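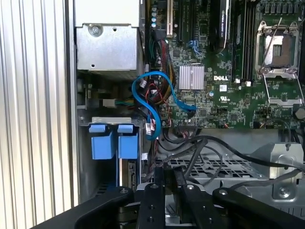 Udbridge tunnel collision

The Udbridge tunnel collision was a road accident in the westbound bore of the Udbridge tunnel, in which a loaded truck operated by the freight company Camex struck a line of vehicles waiting behind a closed lane. Two people were killed. The accident led to the criminal trial of the truck's driver, Neville Garside, and later to a separate civil claim against Camex and its maintenance contractor, Verstraete.

Background

The tunnel carries the main road between Udbridge and the port of Virnevau. It is 1,066 meters long and has two lanes in each direction, with no shoulder. The westbound bore slopes downward for most of its length, and trucks are required to keep to the right-hand lane and to use a low gear from the entrance onward.

On the Monday of the accident, the right-hand lane had been closed near the western exit so that a lighting panel could be replaced. Signs at the entrance told drivers to merge left. Traffic was heavier than usual, as a ferry had been delayed at Virnevau, and by 4 p.m. a line of stopped vehicles reached back into the tunnel.

Collision

Garside's truck entered the tunnel shortly after 4 p.m. carrying bagged cement. It struck the last car in the line 258 meters from the western exit and pushed it into a delivery van. The driver and front-seat passenger of the car died at the site. The van driver was treated for a broken collarbone. Garside was not seriously hurt and remained at the site until police arrived.

The westbound bore was closed overnight. Traffic was sent along the old coast road, where a weight limit kept most trucks from passing, and many drivers bound for Virnevau spent the night in parking areas east of Udbridge.

Criminal proceedings

Garside was charged with two counts of causing death by dangerous driving. He pleaded not guilty to both and offered a plea to the lesser offense of careless driving, which prosecutors declined. The trial opened in May.

The prosecution argued that Garside had been looking at a delivery schedule on the seat beside him and had missed two warning signs. The defense accepted that he had braked late but said that the brakes on the trailer had failed to respond fully. Tiago Barreto, a vehicle examiner called by the defense, told the court that the linings on one trailer axle were worn past the permitted limit - a fault that would have lengthened the stopping distance, though he could not say by how much.

The jury acquitted Garside of dangerous driving and convicted him of careless driving. He was given a suspended sentence and banned from driving for three years.

Civil claim

Relatives of the victims sued Camex and Verstraete, which had held the contract to service the company's trailers. Records produced before the hearing showed that the trailer had gone 189 days without a brake inspection. Each company blamed the other for the missed appointment. The claim was settled before trial on undisclosed terms, without an admission of liability by either company.

Later changes

A variable speed limit was introduced in both bores, and planned lane closures in the tunnel are now carried out only between 10 p.m. and 5 a.m.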